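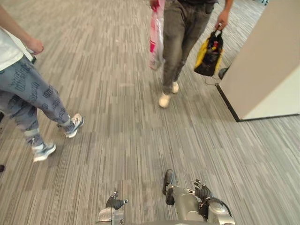
Gedum Vanity Unit, charcoal with marble-patterned stone top
By Skondano, Stenville

In stock at Stenville
Delivery: 15 working days
Guarantee: five years on the cabinet
Returns: 14 days, uninstalled

Home > Bathroom > Vanity units > Gedum

Overview

The Gedum is a basin with a cupboard under it. We mention this because our previous brochure called it "a water-side living concept" and several customers rang up to ask whether it came with a sink.

It does. The sink is white, rectangular and fitted from underneath, so the stone runs right up to the opening with no rim standing proud of it. Anyone who has spent a Saturday job's worth of patience picking old toothpaste out from under a basin rim will see the point straight away. Everyone else can take our word for it and find out in a few years.

The top is thick, with a squared front edge, and it is the part people touch first when they come into the showroom. They rap it with a knuckle, nod, and then ask what it weighs. The answer is "more than you want to carry upstairs", so please read the delivery section before you order and not while our driver is standing in your hall.

What you get

Cabinet in dark charcoal grey, built up at the workshop before it leaves us
Stone top, grey with pale beige and white veining
White undermount basin, already bonded to the top
Matte black single-lever tap with a square spout
Round metal waste
Short dark legs, adjustable
Fitting instructions, with drawings

What you don't get

Trap, supply hoses or isolating valves. Your plumber has opinions about these and will only swap ours for his.
Wall fixings. Walls differ.
A mirror. See the Fonseca range, which was drawn up to go with this unit and costs less than people fear.

Size

Height to the top of the stone is 83 cm with the legs at their lowest setting. That suits most adults. Small children will need a step, and will need it for longer than they think is fair.

Width and depth depend on the version you choose and are on the drawing sheet, which we would like you to print out and take into the bathroom with a tape measure. Lay some newspaper on the floor to the size of the unit. Open the bathroom door. If the door meets the newspaper, you have saved yourself a van journey and us a difficult phone call. Do the same with the shower door, the towel rail and any member of the household who likes to brush their teeth with their elbows out.

Living with it 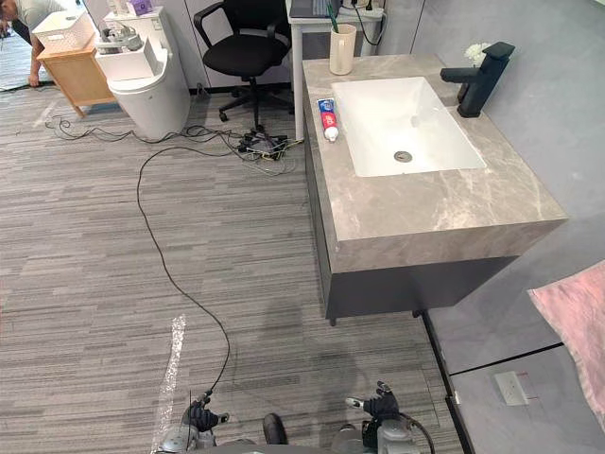 Counter space is what most people say they want from a new vanity, and what most people then cover up within a week. We have tried to be realistic about it. The basin takes the middle ground, and you keep a useful stretch of stone beside it for the things that are never going to be put away, whatever you promised each other when you ordered a unit with a cupboard. On our display one, the toothpaste lies near the front left corner and the toothbrush stands in its cream cup towards the back, and both still leave somewhere to put your watch. The white flowers behind the tap are artificial. We have tried real ones, and we are better at furniture.

The tap sits to the right of the basin, on the back of the counter, with its spout turned in towards the bowl. A single lever does both flow and temperature. If you are left-handed, ask about the mirrored version, which costs the same and takes no longer to make. If you share the bathroom with somebody of the other persuasion, we suggest you settle it between you first.

Matte black is popular at the moment and will show limescale in a hard water area. There is no way round this except to wipe the tap. A soft dry cloth after the last wash of the day is plenty. Descaling sprays will shift the limescale and then start on the finish, and the guarantee has nothing kind to say about them.

Looking after the stone

The veining is never the same on any two tops. Yours will be paler or greyer than the one you fell for, and the beige may run the other way. If that would spoil your morning, come in and choose your own slab from the rack. There is no charge for being fussy.

Wipe up hair dye, nail varnish and anything described as "intensive" as soon as it lands. Ordinary soap and toothpaste do no harm, but they do dry on, and the thing to get them off with is warm water and a cloth. Please don't use scouring powder. Please don't use the green side of the sponge. We know the green side is quicker.

Water rings from a cup will come up with a little washing-up liquid. Rings from a candle are your own affair.

Under the cabinet

The legs are short, and there is a gap. A few customers have asked whether we could close it up with a plinth, and we can, but think about where your water goes when the bath overflows before you decide. The gap lets the floor dry and lets you see the leak. It will also let a contact lens case roll all the way to the back wall, so we suppose it evens out.

The legs screw up and down to take out a sloping floor. Level the unit before the plumbing goes on. The instructions say this in bold type on the first page, and we still get calls.

Delivery and getting it in

Standard delivery is to a ground floor room. The cabinet and the top travel separately, the top on its edge in a crate. Leave it on its edge until the moment it goes on the cabinet. Stone carried flat, by two people who disagree about which way to turn on the landing, is how we sell replacement tops.

Upstairs delivery can be arranged when you order. It cannot be arranged by offering the driver tea, though he will drink the tea.

See it at Stenville

The Gedum is out on the showroom floor, near the office furniture, standing on the grey striped carpet. We are aware that few people have carpet like that in a bathroom. It is kinder to knees than tile is, and you will be down on yours looking for the adjusters. Bring your measurements, a photo of the room and, if you can, a piece of the tile you are trying to match. Colours on a phone screen have started more arguments in our showroom than prices have.

The display unit isn't plumbed in, so the tap is for looking at. You are welcome to work the lever, lean on the counter and open whatever opens.

Questions we are asked

Can I use my own tap?
Yes. Order the top undrilled and your fitter can cut it, at his own risk and with the right bit. Or send us the tap's drawing and we will drill it here.

Does it come in white?
The cabinet does not. We made a white one in the early days and it looked like a fridge lying down.

Can I put it in a cloakroom?
If it fits the newspaper, yes.

Is the basin replaceable?
It is bonded to the stone, so a cracked basin means taking the top off and sending it back to the workshop. It can be done. Keep the heavy glass bottles on a low shelf.

Will you take away my old one?
For a fee, provided it has been disconnected and emptied. Particularly emptied.

How do I order?
Through the basket at the top of this page, or at the Stenville counter. Orders placed before noon go to the workshop the same day.

You may also need

Fonseca mirror, plain edge
Fonseca mirror, with shelf
Gedum plinth, charcoal
Gedum stone offcut, for trying things on before you try them on the top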